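About Truton

Truton makes a small content management system for people who have a website to look after and about a dozen other things to do that day. Museums use it, and parish councils, and a chain of bike shops, and one very busy choir. If you can write an email you can put up a page, and if you get stuck there's a real person at the other end of the help link (usually Tracey, sometimes whoever is nearest).

How we got going

Obadia Kariuki and Ayane Yokoyama met while they were both maintaining the same aging intranet for a building supplies firm. Every new page needed a developer. Changing a phone number needed a developer! They started sketching something simpler over lunch, and by May they had a page editor that ran on Obadia's laptop and crashed whenever you pasted in a table. The tables got fixed. The building supplies firm became our first customer and is still with us, now with a site of more than 200 pages that their own office staff keep up to date.

The first version was called Zilley, after the street where Ayane was living, and you'll still find that name in a few old template files. We keep meaning to clean those out.

What we make

The heart of it is the editor. You type on the page as your visitors will see it, and when you save, a draft is kept so you can go back to any earlier version. We put a lot of work into drafts – it's the part people thank us for most, generally after deleting something on a Friday-afternoon kind of brain.

Around the editor sit the bits that most sites end up needing: menus you can drag into order, a forms builder, a calendar, redirects for when you rename things, and member pages with their own logins. Honell is our newest piece, a search tool that copes with spelling mistakes and searches inside attached documents as well as pages. Nassoro Wanyama built the first working copy in a month and we were all a bit giddy when it found a set of meeting minutes that a customer had been hunting for since spring.

Some 3000 sites run on Truton today. Most are small, and we like it that way. We price by site and not by the number of editors, so you can hand a login to everyone who has something to say.

Who we are

Obadia Kariuki looks after the editor and anything to do with saving, drafts and versions.
Ayane Yokoyama designs the screens and tests every one of them with a keyboard only, no mouse, before it goes out.
Nassoro Wanyama runs search and the servers.
Tatu Ndung'u writes the help pages and teaches our online classes, which are free to every customer and which she has now given to groups as small as two and as large as 30.
Tracey Staniforth answers support mail and knows more of our customers by first name than the rest of us put together.

There's a sixth seat, and we're hoping to fill it soon with someone who loves import scripts. If moving years of old pages out of one system and into another sounds like fun to you, please do write!

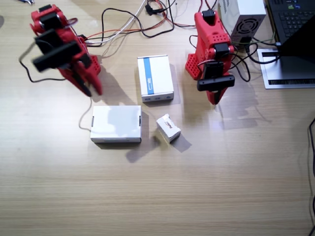
How we work

We put out a new release every 6 weeks. The notes are written in plain words and list the fixes first, with new features after them. Nothing is switched on for your site until you choose to turn it on, and the old screens stay available for one full release so nobody's Monday-morning routine gets upset.

Accessibility checks run every time you save. You'll get a short note if a heading level is skipped or a link just says "click here", and you can fix it there and then or leave it for later.

Your content belongs to you. The Export button under Settings gives you all your pages and files in one download, along with your menus and redirects, and you don't have to ask us first.

Come and say hello

Write to us through the contact form, or join one of Tatu's beginner classes and bring your questions. The class list is under Learn in the top menu. We'd love to see what you're building.

Page last updated 2025-04-16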